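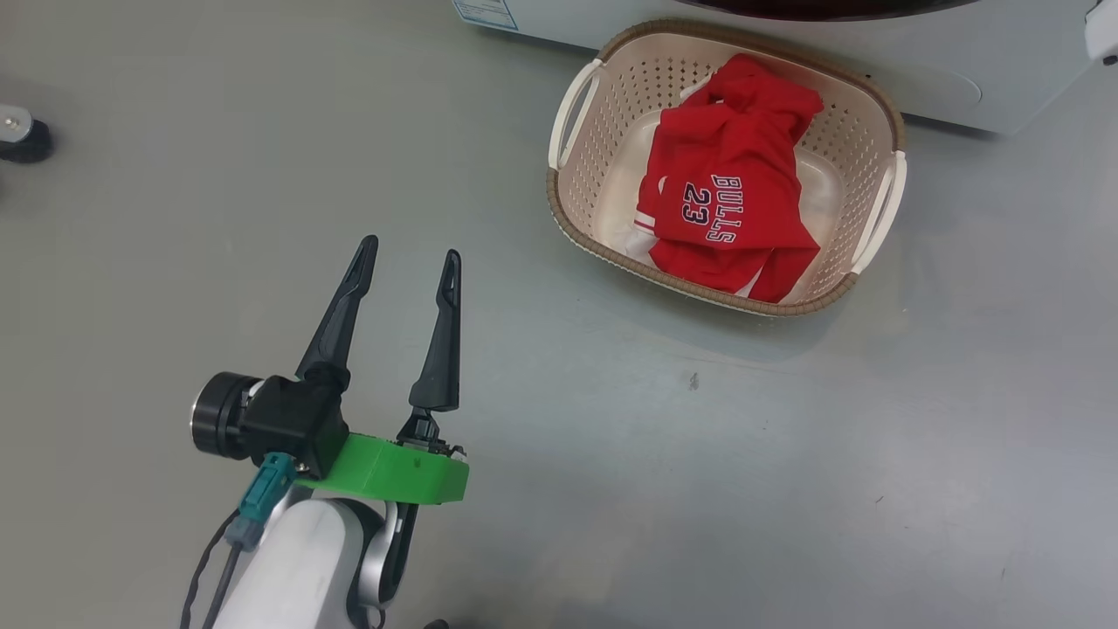
4.2 The Laundry Task

Okay, so this is the task our club argued over most! We gave the arms one red jersey, a basket and a washer, and I logged 40 tries in July (my wrists still hurt from steering). Figure 3 has the jersey hanging between the door and the basket.
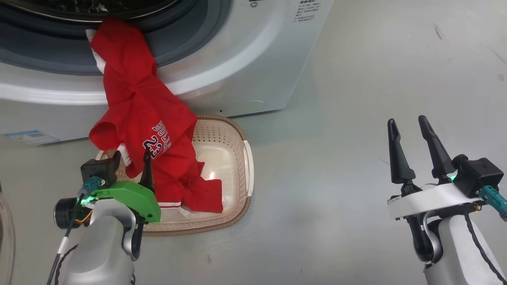

Figure 3. Jersey at the washer door.

Merja Lehtinen thought we should've scored grasping and placing separately, and I've come around to that for Section 5.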